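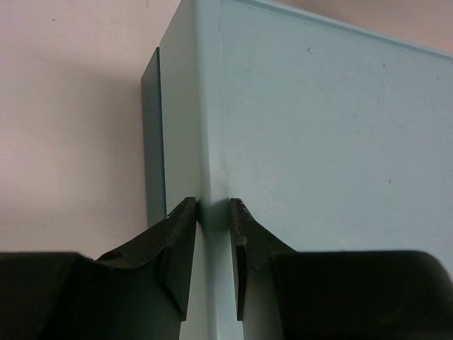 According to one reader in Forbridge, white spirit is the only thing worth keeping in the cupboard for scuffs, and everything on last month's page was a slower way of doing the same job. It does shift black rubber marks. It also softens polystyrene and takes the shine off some painted finishes, and the damage may not show until the surface has dried. The order given below starts with the mildest method. Stop at the first one that works.

Before you start

Find out what the surface is. Moulded plastic items often carry a recycling mark on the underside: PP and PE put up with most household cleaners, PS and clear acrylic do not. If there is no mark, treat the item as the delicate kind. Painted metal can be told from plastic with a fridge magnet, though aluminium will fool this test.

Wash off loose dust first with warm water and a drop of washing-up liquid. Grit left on the surface acts as an abrasive under the cloth, and most of the fine circular scratches on household plastic come from wiping it dry. Rinse, then blot.

Test any cleaner on the underside or the back. Leave it for 15 minutes, wipe it off, and look at the patch under a lamp held low to one side. A change in sheen shows up at that angle when it cannot be seen from the front.

Scuffs from shoes, wheels and other plastic

A scuff is usually material left behind by whatever did the rubbing. Try these in order:

1. A clean white pencil eraser, used lightly in one direction. Coloured erasers can leave dye.

2. Bicarbonate of soda mixed to a paste with water, on a damp cotton cloth. Suitable for matt surfaces only if you keep the pressure even, otherwise you get a shiny spot.

3. Melamine foam, damp, with almost no pressure. It is a very fine abrasive. Do not use it on gloss.

4. Surgical spirit on a cotton bud, for PP and PE. Keep it off acrylic, where it can cause fine cracks.

I have used Hamann cream cleaner in place of step 2 with much the same result. The Bikov version is coarser and I would keep it for sinks.

Work surfaces and table tops

White laminate shows grey marks from the undersides of pans, tools and anything with a metal edge. These are metal deposits and washing-up liquid will not move them. A citric acid solution, two teaspoons to a mug of warm water, left on for a minute and rinsed well, removes most of them. Keep it away from marble, limestone and unsealed grout.
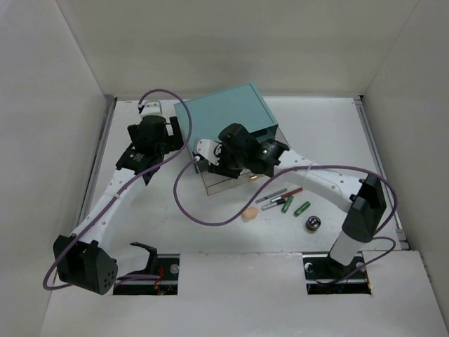

Rinse twice after the acid, as any residue dries to a tacky film that collects dust. Tea and turmeric stains need a different approach: a paste of bicarbonate under a damp cloth for an hour, then a plain wash. Repeat on the second day if a yellow tinge remains. Bleach is quicker, but it dulls coloured edging strips and must never be used on the same day as the acid.

Gloss lids, cases and trims

Glossy black plastic is the least forgiving finish in the house. Breathe on it and wipe with a clean microfibre cloth, straight strokes, no circles. If fingermarks remain, add a little distilled water to the cloth - tap water leaves spots in hard water areas. Avoid alcohol near printed or gilded lettering, which may sit on top of the plastic with no lacquer over it.

Fine scratches in plain gloss can be reduced with a plastic polish. Brakura paste is sold in small tubes and one lasts for years. Deeper scratches need wet-and-dry paper, 2,000 grit, used with plenty of water before polishing. This removes the original surface, so do a whole panel or leave it alone.

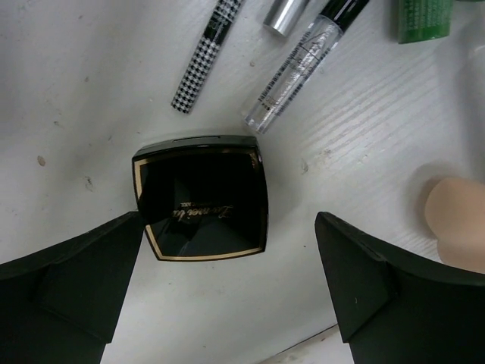

Sticky label residue

Warm the label with a hairdryer on its low setting and peel from a corner, keeping the angle shallow. Rub what is left with cooking oil, wait 15 minutes, then wash with detergent. Old adhesive that has gone hard and yellow may need a second coat of oil overnight.

Dents

Small dents in PP can sometimes be eased out with hot water from the tap. Fill or soak the item, press from the inside with a wooden spoon, and hold under cold water until set. Painted metal will not respond to this.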